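The Weneck Kitchen: Marble, Blue Tile and Watermelon Plates

We have been itching to put this gallery up! The kitchen at Weneck took us from early spring into July, and the counters are the part everyone asks about, so they come first. Captions are short because we would much sooner you looked at the stone.

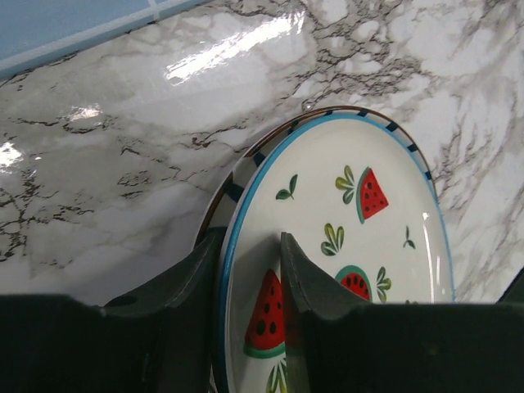
The counter and a favorite plate
Glossy white with gray and black veining, and it really does catch the light. The turquoise rim and red watermelon slices look so good against it, with the pale blue tile behind. We went through 8 samples before this one, and I'd pick it again tomorrow.

About the stone
The pattern is called Alcantara and came through Prusholm, who let us walk the yard and choose our own piece. I wanted lots of movement in the veins, the kind that never quite repeats, and I still find new bits of it over my morning coffee. Wiping down is a soft cloth and a drop of dish soap, then a dry towel to bring the shine back up.

About the tile
Trilia, in their lightest blue. We ordered 382 pieces and have a small stack left over in the garage (always keep your spares!). I went back and forth on white for weeks, and then one afternoon I propped a blue one against the wall and that was the end of it.

About the plates
The watermelon set is for summer, and it comes out for corn, tomatoes, cold noodles, anything we can carry outside. In September it goes up to the top shelf and the plain stoneware comes back down.

Still to come: the pantry shelves and the window seat, as soon as the cushions are sewn.

Page updated Sat 11 July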